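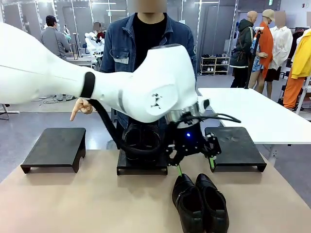
Noemí Ochoa had been on her feet since before the doors opened, and when I finally got her to sit down with me at the Rilham open day she chose a spot where she could keep one eye on the shoes.

"I sold shoes for years before any of this," she told me, unwrapping a sandwich she would not finish for another hour. "My mother had a store, and I grew up in the back of it, putting pairs together. So when they asked who wanted the footwear table, well, my hand was up before Barry got to the end of the sentence!"

Barry is Barry Haslam, who runs the retail side at Rilham and who kept drifting over to our corner to add things. The idea, as the two of them explained it (often at the same time), is that an arm with a two-finger gripper learns to pick up shoes and set them on low black display stands, the way a clerk would when dressing a window. Noemí's job is to decide what "the way a clerk would" means.

"Side by side, toes even, no gap you could drop a coin through," she said. "A sneaker is forgiving. You can squeeze a sneaker. A black dress shoe with a shine on it is another animal, and you want to take it by the heel opening and leave the toe alone, or somebody has to come along with a cloth."

I asked whether she gets impatient with it. She laughed and said she had trained teenagers over the holidays, so no.

The team has a log of 712 tries from the spring, good and bad, and Barry would like it to reach 1,000 before the end of July. Noemí reads through the bad ones on her lunch break. She likes the bad ones best, because she can usually say what the hands should have done, even when she can't say it in a way that pleases the engineers.

"Gumaro will ask me, how many degrees do you tilt it? And I say, Gumaro, I tilt it until it looks right. Then he goes away and comes back with a number, and sometimes it's even a good number."

Gumaro Cisneros, passing with a roll of tape, said that it was usually a good number.

I had expected the mannequins in their coats and hats to draw the families, and a few children did stop to look at the long orange one, but most of the visitors I talked with wanted to know about jobs. Noemí had been asked about that all day and did not seem tired of it. She doesn't think anyone will want a machine to kneel down and find out where a boot pinches. What she would gladly give away is the early morning resetting, when her back is stiff and the store is cold.

By then there was a line again, and a boy wanted to know if it could tie laces. "Not yet," she told him, getting up. "Can you?"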